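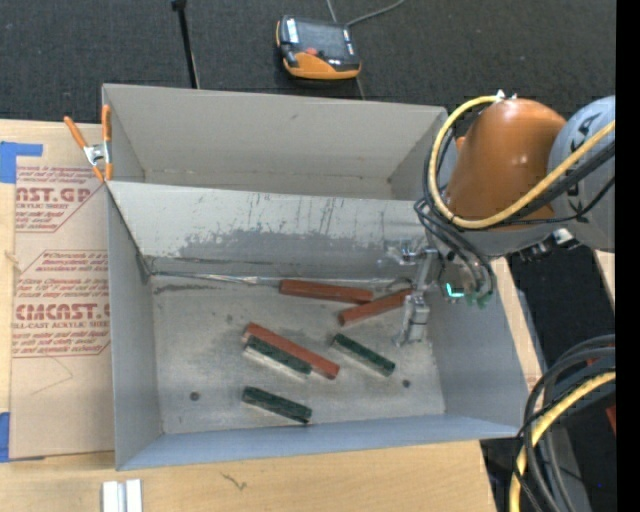
Students wanted: Vaven bin-picking team

The Vaven team is looking for four students to join its robotics project for the spring term. We are building a cell in which a robot arm takes mixed bars out of a metal bin and sorts them by type. The team will enter the Canavico student competition in May.

What you would do
Write and test grasp planning code (Python)
Make fixtures and gripper fingers in the shop
Run pick trials and keep the log. Our target is 100 picks in a row without a drop.

Who can apply
Any enrolled student aged 17 or over. No robot experience needed. You must finish the pendant and cell safety class before you run the arm.

Time and pay
Around 28 hours a month, mostly after 4 p.m. Members get a $500 stipend at the end of the term.

How to apply
Send a half-page note on something you have built or fixed to Moushumi Akanda, team lead, at the Gidey Building front desk. Applications close at the end of January. Questions about course credit go to Hamdia Mekonnen.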